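**Progress report, February: Nodarcombe shared kitchen refit**

Spending this month came to $481 of your grant, most of it on shelf brackets and a great deal of sandpaper. The room now has 48 feet of shelving, and the shelves are level, a first for the building.

The worktable took longer than planned. The old top had 133 staple holes in it (we counted, over a slow lunch), so we gave up on filling them and ordered a plain pale gray one from Katona. It arrived on a Friday, in the wrong size, and again the Friday after that, in the right one. The putty-like color has grown on us, and it goes with everything we own, mostly white dishes.
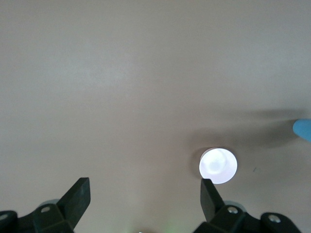 ## Still to do

- Two cupboard doors are with the painter in Cluvville, who describes them as "nearly there." They were nearly there in our last report too.
- The sink quote from Girkonum is higher than we budgeted. We have asked for another with fewer adjectives in it.
- Dishes go back on the shelves once the doors are hung.

We are not asking for more money this month. Please enjoy the feeling.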